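Vorham Activity Center – Equipment Planning Group
Minutes of the September meeting

Present: chair, minute-taker, three members. One apology received. Started at 4:15.

1. Previous minutes
Agreed, with one correction: the Imska quote was for 700 dollars per arm, before servos.

2. Sorting arm proposal
The group went back to the request for two more small arms for the games store. The proposal says they would put beanbags away in boxes between sessions. The chair asked what problem this solves, as a child can do the same job for free. The proposer replied that the arms would also be used in the Komley workshop, where members want to learn to program them. It was noted that the workshop does not appear anywhere in the written request.

The quote leaves out spare motors, cables and table clamps. Oddsson offers a kit at 400 dollars with printed parts, but assembly is left to the buyer. One member put assembly at 11 hours per arm and doubted that anyone present had 11 hours. Another asked who would reprint a finger when one snaps. No answer was given, and the point stays open.
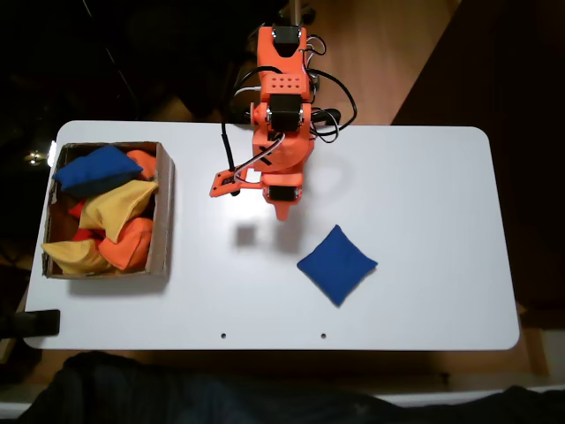
Item 2: printed arm with beanbags and box on the work table.

The proposer wants a bigger table for each new arm. Members were not convinced – the present one looks large enough for a box and some clear space. The proposer will measure the reach before this comes back.

There was a longer exchange about the trial figures. The request claims 47 successful placements but does not say how many were tried. The group declined to treat this as evidence either way. The supplier's leaflet was not considered.

Decision: no purchase this quarter. The request may come back with a full parts list, the number of attempts, and a named budget line.

3. Storage
Shelf quote from Imska still awaited. Carried over.

4. Any other business
A request for a second printer was raised and not discussed, as no paper had been sent round.

Closed at 5:20. Next meeting in October, same room.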